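Kitchen Tips: House Rules for a Robot That Handles the Dishes
Kimutai Rugemalira
553 shares

A reader in Delness wrote to ask which standard she should look for before letting a robot arm sort her dishes. She had a brochure from Brolance that used the word "compliant" on every page and never said with what. I called their helpline. The man who picked up was very pleasant, and he told me the arm met "all applicable requirements." I asked him to list them. He said he'd get back to me, and that was in September.

So my first tip is a dull one. When a seller says a machine meets a standard, ask for its number and title, and then ask what part of the machine it covers. A power supply can be tested and listed without anyone having checked what happens when the arm knocks a mug off the counter. A label on the charger tells you about the charger. I've seen people take it as a blessing on the whole contraption.

My second tip is to write your own rules, on paper, and tape them inside a cabinet door. The ones below come out of my own kitchen, from a long argument with my sister's family about theirs, and from watching how the staff at Barnilora, the lunch place near me, set up their clearing station. I don't claim any of them is official. Cross out whatever doesn't suit you.

Give every kind of thing its own bin

This was good practice long before anybody bolted a gripper to anything. One kind of item per container, and containers in different colors. If you can't tell from across the room where the spoons go, your sorting is too clever. Sellers like to say the software can cope with a jumble. Maybe it can. You still have to reach into that drawer yourself when the thing is switched off, and you'd be surprised how quickly a jumble made by a machine starts to feel like somebody else's problem.

Bins with sloped sides are easier on your own knuckles too. Skip lids. Skip dividers until you've lived without them for a while. And don't buy the branded insert set, which at Brolance is a separate line on the invoice and looks to me exactly like what's sold for storing craft supplies.
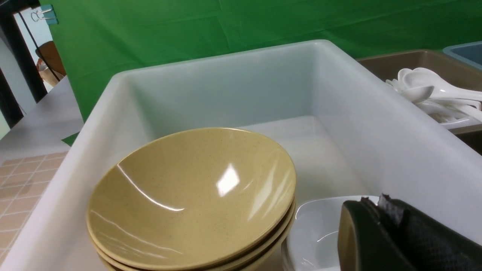

Stacking is where I get fussy. Bowls nest, and nested bowls stick. Anyone who has stood at the sink trying to twist two of them apart knows how it goes, and I have yet to see a demonstration video that includes that part. My rule is a low stack, all one shape, nothing odd on top. Keep dishes of a different shape next to the stack and never inside it. If a bowl has a chip, pull it out of circulation before you let a machine near the pile. You will feel the chip with your thumb. I wouldn't bet on the robot noticing.

Before you trust any claim about stacking, try this. Put out the bowls you really own, the ones with the bad glaze and the one your aunt made, and ask the salesperson to run the demo with those. If the answer is that the bowls need to be "within specification," ask to see the specification. Then go home and measure your cupboard.

Shiny things deserve suspicion

Gloss is the second thing I'd test. Glazed dishes throw back light in hard white spots, and I have no reason to believe a camera enjoys that any more than I do when I'm hunting for a smear. Move the lamp. Try it in the evening with the overhead light on, then again at noon with the blinds up. If the arm does well at one time and badly at the other, you've learned something the brochure left out, and it cost you nothing.

Cleaning comes under the same heading. A gripper pad touches everything in turn. With your hands, you wash them. What's the rule for the pad? I asked Brolance that as well and was told to "wipe as needed," which wouldn't get past any cook I know. Mine is simple enough to fit on a card: wipe the pads before the first run and after the last, replace any pad that's fraying, and never let the same pads do dirty dishes and clean ones in one session. If the pads can't come off without tools, don't buy that model.

Lay out the place setting before you start 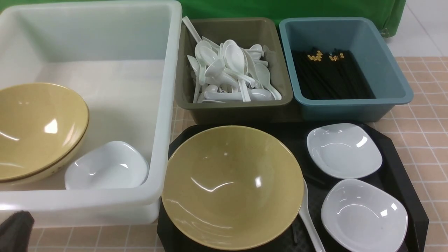
A machine can only be judged against a target, so decide what "done" looks like and leave it where everyone can see it. People skip this and then argue about whether the robot did a good job. In a setup like this one, I'd want it written down that a finished tray holds one big tan bowl, one white soup spoon beside it, and two of the square white dishes on the right, with the handle of the spoon pointing at the bowl or away from it, whichever you like, so long as you choose. I'd want a line about the black chopsticks in the blue bin too. Do they belong on the tray or don't they? If the card doesn't say, any result counts as a success, and I've noticed that the people selling these things are fond of cards that don't say.

The tray itself should be plain, with a raised edge, and it should stay put. A square of damp dishcloth underneath does the job. I was quoted 400 dollars for a "workcell base," and I'm still using the dishcloth.

Keep the area to the front of the bins clear. That means clear of your coffee, your mail, your elbows and the cat. There are industrial standards on how close a person may stand to a moving arm and how hard it's allowed to push, and they're worth looking up at the library if you have the patience. They were written with workplaces in mind, where someone has done a risk assessment and signed it. Your kitchen has no such person. It has you, in socks. So be stricter than you think you need to be.

My own rules for people:

Nobody reaches into a bin while the arm is on.
The off switch is on the near side, at hip height, and every adult in the house has pressed it at least once.
Children under 5 stay out of the room.
No knives, no graters, no thin-stemmed glasses, whatever the manual permits.
If it drops something, it's off until the pieces are swept up and someone has looked at the gripper.
If it drops 3 things in a month, it goes back in its box.

My sister thinks the last rule is harsh. She hasn't priced replacement dishes lately.

Mugs are their own problem

A bowl is forgiving. You can take it by the rim from any side. A mug has a handle sticking out of one side of it, and that handle will catch on its neighbor if you let it. People pick up mugs in all kinds of ways without giving it a thought. Two fingers inside and a thumb outside is common when you're clearing a table, and any server will tell you it's a bad habit with clean cups, since your fingers end up where somebody's mouth goes.
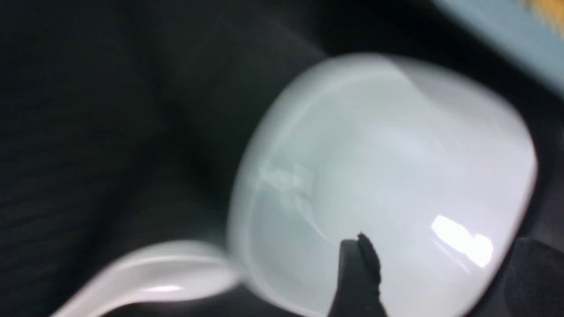

I'd hold the machine to that same standard. Clean mugs by the handle or the outside, used ones however you please. Nyanda, the cookware co-op I buy from, has been passing around a draft checklist for home robots, and to their credit it has a line on exactly this. It says that any surface touching food or lips should be gripped "only where unavoidable." I'd strike the last three words. Everything is unavoidable if you ask the person who designed the gripper.

Empty the mug first, too. I know it's obvious. I put it on my card anyway, along with "spoon out of mug," and I'd advise you to do the same. Space the mugs a hand's width apart with the handles all turned one way. If you put them on a mat, pick one that doesn't slide, and shake it out over the sink once in a while.

Speed is another number to be careful with. Every brochure gives a rate of items handled, and I haven't found one that says how many were set down in the right place, or in one piece, or how often a person stepped in to help. Ask for all of those in the same sentence. A slow arm that stops when it's unsure is worth more to me than a quick one that carries on.

Keep a log

A sheet of paper on the fridge will do. Write what it was asked to do, what it did, and who had to step in. Do it for a month before you decide whether you like the machine. My sister kept hers for two weeks and then said she had "a good feeling." I have the sheet. There are a lot of check marks in the third column.

As for the reader in Delness, I told her to hold off, get three bins and a marker, and see how much of the sorting trouble goes away when everything has a place. She wrote back to say the spoons were fixed and the lids were still a disaster. Lids will get a page of their own when I've worked out what to do with mine.

5 comments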